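Our project started with a question my grandmother asked over dinner last October: why does the bread at her table go stale so much faster than it used to? She buys from Sfakianakis, the bakery at the end of our street, and she was sure the recipe had changed. I wasn't so sure, and that small family argument grew into this report.

## What we wanted to find out

We wanted to know whether the way people store bread at home matters more than the kind they buy. We picked 4 storage methods: a paper bag, a cotton cloth, a closed tin and the refrigerator. Every household kept a diary, pressing the loaf each morning and giving it a softness score.

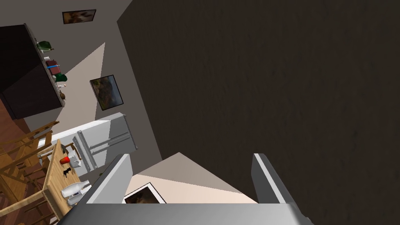
The diaries came back in all sorts of shape, some beautifully neat and some with butter on them, and typing them up took most of the winter break. In the end we had 3,191 scores from 115 households, covering 459 loaves. I'm still grateful to everyone in the Zindska apartments who kept going to the very last slice.

## What the diaries showed

Refrigerated bread lost its softness first, which surprised nearly all our families. Cloth and paper were close together, though paper left a tougher crust. The tin kept bread soft longest, but mold showed up sooner there – especially with the sweeter loaves.
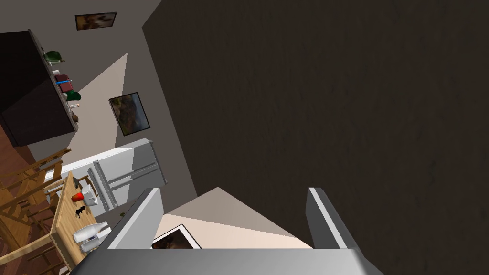
**Gervásio Macedo**
Student author, diaries and write-up

If I did this again, I would ask people to write down how warm their kitchens were. Two families on the same floor had very different results with the same rye, and I can't explain it from what we collected. I would also use a kitchen scale, since one person's "quite soft" is another person's "fine for toast."

My grandmother has moved her loaf out of the refrigerator and into a cloth. She still thinks the recipe changed.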